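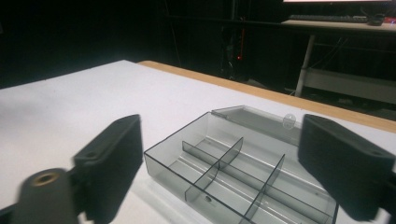

Lorkine 700 ultrasonic cleaner review
Posted by Pendo Khaemba, Jul 14, 2024

I bought the Lorkine 700 in January to replace a Ploker that had started cutting out halfway through a cycle. I sell secondhand costume jewellery from a market stall and a small online shop, so a cleaner gets used most evenings at my place. I paid for it myself and have had it going long enough to have an opinion.

The name comes from the tank, which holds 700 mL to the fill line. That's bigger than most of the cheap ones sold for glasses and rings. I can lay a chunky bracelet flat in the basket with the lid closed, and I never could in the Ploker. The tank is stainless steel and the housing is plastic. The lid is hinged and lifts right off if you tilt it back, handy for wiping but a bit annoying when you've only meant to open it.

Setting up
Fill it from a jug, plug it in, press the button. The cord comes out of the back and is short. Mine only reaches the power point if the unit sits at the end of the laundry bench, and I'd have paid a few dollars more for a longer one. There's no drain, so you tip the used water out over one corner of the tank. It pours cleanly if you go slowly. Go fast and it runs down the side towards the controls.

Controls
Four buttons: power, start, time up, time down. The display is blue and easy to read with the lights off. The machine forgets your last setting when you switch it at the wall and goes back to its shortest cycle, so I press the up button every single time. The Ploker had a plain dial and I preferred it.

There's no heater in this model. Lorkine sells a heated version for a fair bit more. I fill mine with warm tap water and it does the job, though the water has gone cool by the third load on a winter night.

How well it cleans
Sterling silver chains come up well. It doesn't remove tarnish, and the box does say that, but the grey muck that sits between the links drops out and you can see it on the bottom of the tank afterwards. I finish with a Deák cloth, which takes off the tarnish that's left.

Glasses come out very clear, including around the nose pads. Metal watch bands (off the watch) are probably where it does its best work. I had one come in from a deceased estate that I'd nearly put in the bin, and after two cycles it was good enough to sell.

Plated pieces are more of a gamble. Sound plating is fine on a short cycle. Plating that's already lifting will lift more. I lost the finish on one brooch that way and I don't blame the machine for it.
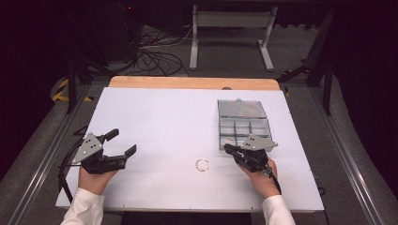

Can you put rhinestone jewellery in it?
I wouldn't, if the stones are glued. Glue and foil backs don't like being soaked or shaken, and a cloudy stone can't be fixed at home. Claw-set stones are safer, but check each one with a fingernail first and keep the cycle short.

Pearls, opals, turquoise, amber and anything enamelled stay out as well. The manual lists most of these on its second page, in very small type. For all of those I use a soft toothbrush that's barely damp and a dry cotton cloth.

Noise
It's a high buzz with a rattle on top if the basket isn't seated properly. With the lid down it's about as loud as an electric toothbrush left on a bench. The dog leaves the room. I wouldn't run it next to someone trying to watch television, but through a closed door it's no bother.

Solution
A small sachet comes in the box and is good for one tank. After that I went to the Girent concentrate in the 1000 mL bottle. You use a capful per tank, so the bottle lasts ages, and it rinses off without leaving a film. A drop of ordinary dishwashing liquid works nearly as well on glasses. On oily chains the Girent is clearly better. Whatever you use, rinse everything in a bowl of clean water afterwards and not under a running tap with the plug out. I've lost an earring back or three to that sink. 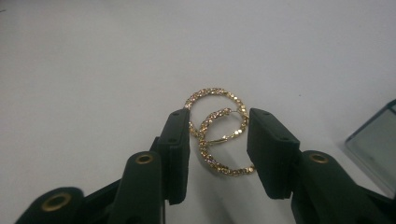
Gold-toned hoops set with small stones.

The basket
This is the weakest part. It's plastic with long slots, and the slots are wide enough for a stud post to slip through and scratch along the bottom of the tank. I now put studs in a fine mesh tea strainer and hang that over the side, with the lid resting on the handle. It looks silly but the studs stay put. The Ploker had a proper mesh basket and cost less, so I don't see why Lorkine couldn't have managed one.

One of the handles on my basket has also gone a bit white where it bends. It hasn't snapped. Replacement baskets are listed on the Lorkine site but were out of stock both times I looked.

Warranty and support
The warranty is 2 years, and you have to register online to get the second one. I emailed to ask whether market use counted as commercial and got a reply after a week saying it was fine for 'light business use' - I've kept the email.

Worth buying?
For a household with glasses, watch bands and a few silver chains, yes, if you'll use the bigger tank. If all you want to clean is a couple of rings, get something smaller and cheaper. I'd buy the Lorkine again for the tank size, and I'd buy a mesh strainer on the same trip.

Good: tank size, clear display, strong on silver and metal bands
Not so good: slotted basket, short cord, forgets the time setting
Rating: 7 out of 10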